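Nokcombe guesthouse rooms get a Monday reset before the summer rush

19 May 2025

I spent the morning at the Jison, the guesthouse up the hill from Nokcombe station, where the spring turnover is in full swing and every room on the upper floor is getting picked up, stripped and put back together before the summer bookings start. I used to clean rooms for a living (two summers, bad knees to show for it), so I was probably more excited about this than a reporter ought to be!

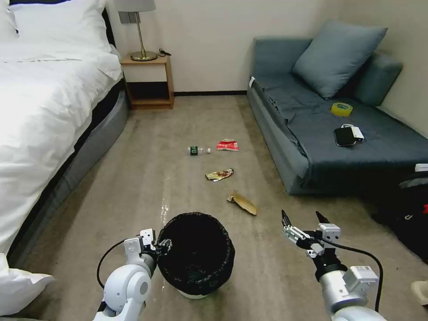
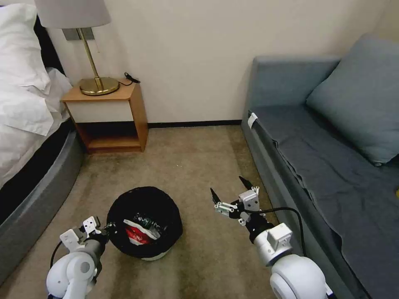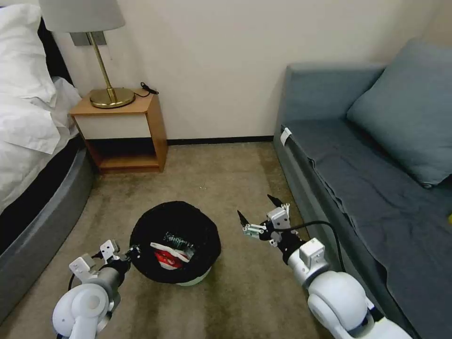
One of the upstairs rooms at the Jison during the spring turnover, with the bed, the nightstand and the sofa.

The rule upstairs is floor first. Bottles, snack wrappers, whatever has ended up on the carpet goes in the bin before anyone lays a hand on the bedding, and the bin gets parked right out in the open between the bed and the sofa so you're never more than a step or two from it. I was taught to do the bed first and the trash last, and I'm now fairly sure I was taught wrong. You pull a big white duvet off a bed and if there's a bottle on the carpet, you will step on it.

After that come the sheets, then the nightstand and the lamp (those brass bases show every fingerprint, so there's a dry cloth just for them), then the sofa. The throw comes off, gets shaken out of the window and goes back on with the big cushion in the corner. The vacuum is last.

The Jison changed hands in March and the new owners have put $3,000 into the upper floor, most of it on lamps, sofa covers and bedding. The carpet stays for now. It has its darker patches and a bit of wear, and I asked whether it was on the list. It is, but a quote from Cunha, the flooring place on the Ternberg road, came in at $1,535 for the two front rooms alone, so that's a job for the winter when the place is quiet. I have to say I don't mind it. It's a nice warm beige and it's soft underfoot, and I've stayed in places that charge twice as much with a lot worse on the floor.

There are 21 rooms in all, counting the ones over the old stable, and the plan is to have the whole lot finished before the Ternberg walking weekend. Anyone who has tried to find a bed in Nokcombe that weekend knows how that goes. Last year the walk brought 2,000 people through town and I had a cousin sleeping on my kitchen floor, which neither of us wants to do again.

The sofas are part of the answer there. They fold out, so a family can squeeze into a room that used to be sold as a double, and the extra bedding will be kept in the hall cupboard for anyone who asks at the desk. Breakfast is still downstairs from seven, and yes, the cinnamon rolls have survived the change of owners (I checked, twice).

Rooms on the lower floor are open as usual while the work goes on upstairs. The front rooms take bookings again from next week, by phone or at the desk. If you left something behind in an upstairs room this spring, there's a box of chargers, odd socks and paperbacks at reception, and they'd love for you to come and get it.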